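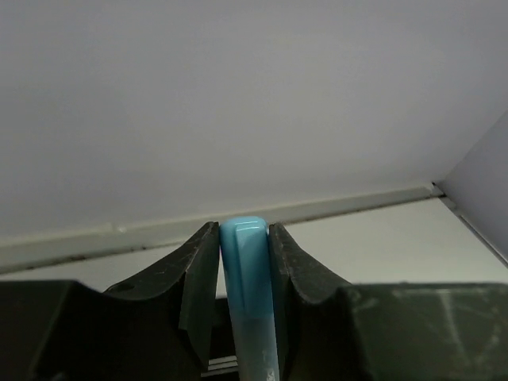
Visite de la papeterie Kurow, septembre 2022

L'usine ouvre ses portes deux fois par an, au printemps et à l'automne. Il faut s'inscrire par courriel et attendre une confirmation, qui dans mon cas est arrivée au bout de neuf jours. Les groupes comptent jusqu'à 15 personnes. Le nôtre était complet, avec une majorité d'enseignants et deux relieurs venus ensemble.

Le site se trouve à la sortie du bourg, le long de la rivière. Depuis la gare, il y a une demi-heure de marche par la route, un peu moins par le chemin de halage quand il est praticable. Le parking visiteurs est derrière le bâtiment administratif et n'est pas indiqué depuis l'entrée principale. On signe un registre, on reçoit un gilet et des bouchons d'oreilles, et l'on attend dans une salle où sont exposés d'anciens cahiers de la maison, certains avec des couvertures marbrées que l'on ne fabrique plus.

Notre guide s'appelait Solange Assunção. Elle travaille au contrôle qualité et a commencé à l'atelier de coupe. La visite dure deux heures et suit l'ordre de fabrication, avec un détour par les magasins parce que l'escalier direct était en travaux.

Kurow ne produit pas sa pâte. Elle arrive en balles, sous forme de feuilles épaisses et sèches qui ressemblent à du carton, et elle est remise en suspension dans de grandes cuves appelées pulpeurs. L'odeur est légère, un peu sucrée. On ajoute ensuite les charges minérales et la colle, dont le dosage varie selon l'usage du papier. Pour un papier d'écriture, il faut que l'encre reste en surface assez longtemps pour sécher sans s'étaler. Un papier trop peu collé boit, un papier trop collé garde l'encre humide et la main l'étale.

La machine à papier occupe toute la longueur de la halle. On la longe par une passerelle, côté conducteur. La partie humide est la plus intéressante à regarder : la pâte, presque entièrement composée d'eau, coule sur une toile en mouvement et devient en quelques mètres une feuille qui tient toute seule. Viennent ensuite les presses, puis les cylindres sécheurs, sous une hotte. Il fait 40 degrés à cet endroit de la passerelle et personne ne s'y attarde. Avec les bouchons, on n'entend plus la guide, qui donne ses explications avant et après.

La bobine mère passe ensuite à la refendeuse, puis à la réglure. Les lignes des cahiers sont imprimées en bleu pâle ou en violet, avec une marge rouge pour les modèles scolaires. Une des enseignantes a demandé pourquoi la teinte des lignes changeait d'une année à l'autre. Mme Assunção a répondu que l'encre était la même et que la différence venait du blanc du papier — une nuance un peu plus chaude suffit à faire paraître le bleu plus gris.

L'atelier de façonnage est plus bruyant et moins spectaculaire. Les feuilles y sont assemblées, piquées, pliées et massicotées. La gamme Felevside, cousue au fil, est faite sur une ligne à part, plus lente. Valdir Furtado, qui la conduit, nous a laissé ouvrir un cahier à plat et tirer dessus. Les deux relieurs ont posé beaucoup de questions sur la tension du fil et le nombre de cahiers par bloc, ce qui a retardé le groupe.

La dernière étape est le laboratoire. On y mesure le grammage, l'opacité et la résistance à la déchirure, dans une pièce à humidité constante. Les essais d'écriture se font au stylo plume, à la bille, au feutre et au crayon, toujours sur les deux faces. Sept papiers étaient posés sur une table pour les visiteurs, sans étiquette, et chacun pouvait écrire dessus. J'ai préféré le quatrième, un 90 grammes assez lisse, que le feutre ne traversait pas. C'était celui du Felevside. Le papier recyclé de la gamme Sial accroche davantage la plume, mais il se gomme bien.

La boutique est petite. On y vend au poids des fins de série et des blocs mal coupés, en espèces uniquement pendant les journées de visite. Je suis reparti avec trois cahiers et une rame de papier ivoire.

La visite est gratuite. Chaussures fermées obligatoires, photos interdites dans la halle de la machine. Les escaliers métalliques sont raides et il n'y a pas d'ascenseur. La prochaine série de visites est prévue en novembre, avec inscription à la même adresse.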